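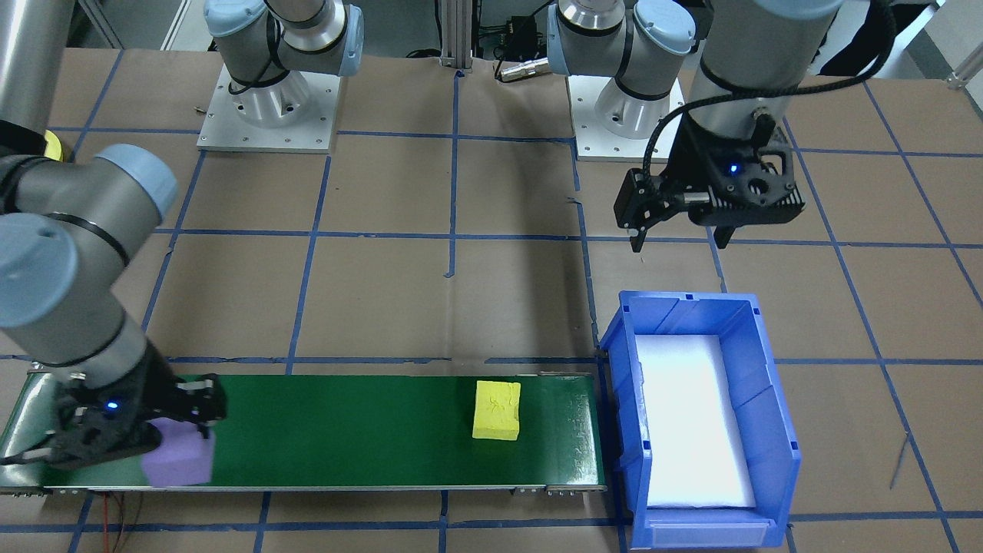
Huretley 39 – mochila de festival

39 litros · Correas desmontables · Funda de lluvia incluida
Colores: gris piedra, mostaza, verde botella
Referencia: HUR-39

Os cuento cómo llegué a esta mochila, que tiene su historia. Llevo años yendo a festivales con lo primero que pillaba por casa: la bolsa del gimnasio, una maleta de mano (¡con ruedas, en un prado, imaginaos!) y hasta una mochila de instituto de mi hermana que se descosió en plena cola de las pulseras. Cuando Annatjie Mtshali, que lleva la parte de compras en la tienda, me pasó una Huretley para probarla en septiembre, me la llevé a tres días de acampada sin mirar siquiera las instrucciones.

Lo primero que noté fue el peso, porque vacía casi ni te enteras. Tiene dos compartimentos grandes y se abre entera por delante, como una maleta, así que para sacar el chubasquero ya no hay que vaciar media vida encima de la esterilla. En el de abajo meto el saco y las zapatillas de repuesto; en el de arriba, la ropa, el neceser y la comida que luego siempre acabo regalando. La esterilla va fuera, con las cintas de la base.

El bolsillo de la espalda es mi favorito. Queda pegado a los riñones y ahí llevo la entrada, el DNI y algo de dinero suelto. En las primeras filas, con la gente empujando, se agradece muchísimo. Caben también un móvil grande y una batería externa, aunque si lo llenas demasiado se te clava un poco al sentarte en el suelo.

La tapa se suelta y se convierte en riñonera – esto lo descubrí el segundo día, de pura casualidad, buscando dónde había metido los tapones para los oídos. Desde entonces dejo la mochila en la tienda y me voy a los conciertos solo con la tapa. Le entra una botella de 50 cl tumbada, y poco más si además llevas chaqueta. Mirad antes las normas de cada recinto, que en algunos no dejan pasar bebida ni aunque esté cerrada.

Con la lluvia, bien. La funda va guardada en un bolsillito de la base y se pone en un momento. La tela por sí sola aguanta una llovizna, pero para un chaparrón de los de verdad yo pondría la funda siempre. Las cremalleras son un poco duras al principio, luego van cediendo.

¿Lo que menos me gusta? El cinturón. Yo soy bajita y me sobra tira por todas partes, así que acabo haciéndole un nudo. Riaan Fourie, que es altísimo, dice que a él le queda perfecto, o sea que depende de cada uno. El color mostaza es precioso pero se mancha con mirarlo. Si vais a festivales de barro, pillad el verde.

Qué incluye
Mochila Huretley 39
Tapa desmontable con cinta de riñonera
Funda de lluvia
Dos cintas para esterilla

Cuidados
Lavar a mano con agua fría y jabón neutro. Nada de secadora. Yo la dejo colgada boca abajo en el tendedero, con todas las cremalleras abiertas, y al día siguiente la guardo.

También os puede interesar
Tapones Skandura con estuche para el llavero
Esterilla plegable Maluleke
Poncho Drorero, talla única

Envíos y cambios
Si la queréis para un festival con fecha ya cerrada, escribidlo en las notas del pedido y os decimos si llega. Para cambiar de color tiene que venir sin usar y con la etiqueta puesta. Las dudas sobre cambios las lleva Yolandi Engelbrecht, en el correo de la tienda.

Ficha actualizada: 2021-03-28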